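Pristberg Shared Offices, second floor
Monthly walkround, October
Inspector: Araceli Goicoechea. Countersigned by Sigita Kütt, who read it standing up.

1. Exits and walkways
Rear exit door opens fully. OK
Front exit door opens fully if you lift it. NOT OK
Corridor clear. OK, after I moved the bicycle.
Comment: The front door has been on this list since spring. The landlord's reply each time is that a contractor has been contacted. I would like to meet this contractor. Route card by the copier still shows a stairway that was walled off before Dutetti moved in.

2. Tables and shared surfaces
No splinters or lifted edges. OK
Legs tight. One loose at the window end, tightened.
Food put away by closing time. Ha.
Comment: Fruit is welcome. Fruit left out until it has opinions brings flies, and we paid for flies once already.
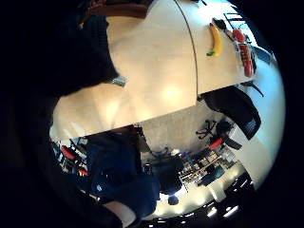 3. Electrical
Cords free of damage. One kettle cord taped. Kettle removed.
No power strip plugged into another power strip. FAIL, Gashaw side, again.
Space heaters registered at the desk. 2 registered, 5 found.
Comment: The tape on the kettle was decorative tape with ducks on it. I kept the cord for training purposes. Heaters that aren't on the list go in the closet Friday-style, meaning without discussion, and their owners can come and be embarrassed at my desk.
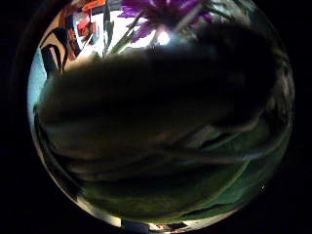
The breaker panel needs 36 inches of clear space in front of it and currently has a coat rack. Coats burn very well. Please hang them on the hooks, of which there are plenty, all empty.

4. Decorations and loose items
Nothing hung from sprinkler heads. OK
Nothing blocking exit signs. OK
Artificial flowers kept away from heaters. OK today.

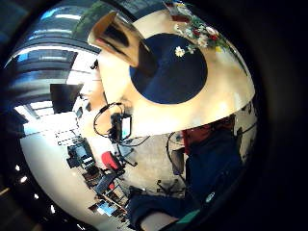

Artificial flowers and a daisy on the cream dome.

Comment: Tutusus asked if fake plants count as combustible. Yes. So do the real ones once you forget to water them.

5. Extinguishers and first aid
Gauge in green, both units. OK
Tags current. One expired, replacement ordered, $70.
First aid box stocked. Bandages gone, eye wash untouched. 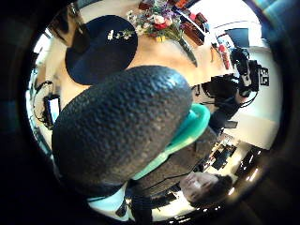
Whoever is taking the bandages, please write it in the book. The refill order came to $390 last time and I had to explain it to Sigita with no entries to point at except "paper, finger."

6. Carried forward
Front door. Power strips. Coat rack. Route card.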